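Wednesday, late

Dried mushrooms. That's what I bought instead of dinner. I went into Kneževič on the way home for bread and something green, and came out with a bag of dried mushrooms, a jar of peppers and no bread at all (I remembered the bread when I was already on the bus, of course). Viorica says you soak them overnight and keep the water, so I've got a bowl going on the counter and the whole kitchen smells like a forest floor. I love it!

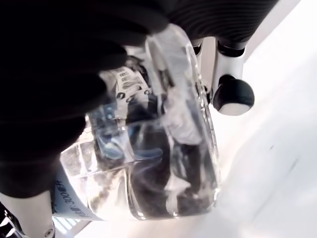 Anyway, Saturday lunch. I keep saying it's just a few people and then I keep inviting people. Dexter Halvorsen is coming after all, and he's bringing the folding chairs from Cluvton, so that's the seating sorted, unless he forgets, which he did at Easter. The soup recipe says 600 grams of potatoes and I'm going to double it and see what happens.
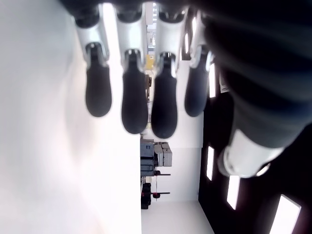
I spent an hour tonight looking at tablecloths online and got nowhere. The one I liked was $147 — for a tablecloth! — and then Ollar had one for less, but it was the color of old teeth. So it's going to be a bare table. Mom always said a bare table looks like you're waiting for the movers, but I kind of like it. Plates, glasses, bread in the middle, done.
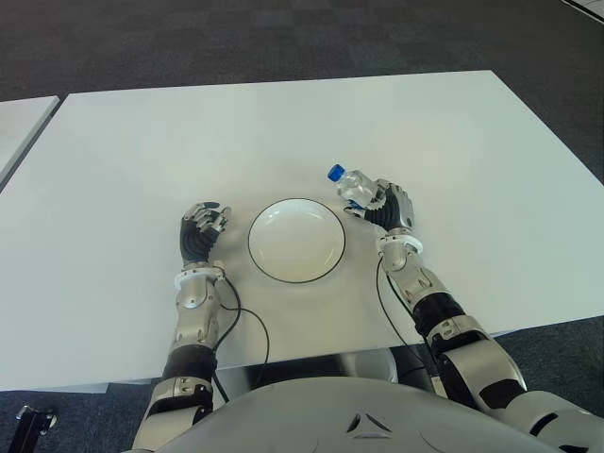
White plates go with everything, anyway, and I'm not buying more until I've used the ones in the cupboard. I did write "water" on the list twice, and "napkins" not once, so that's tomorrow's job. Viorica is bringing her plum cake and has told me three times not to make dessert. Fine by me.
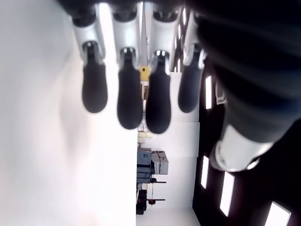

Still haven't called Kendeck about the bill, which is over $185 this time and can't be right. I'll do it at lunch tomorrow if I'm brave. Bed now, the mushrooms can look after themselves.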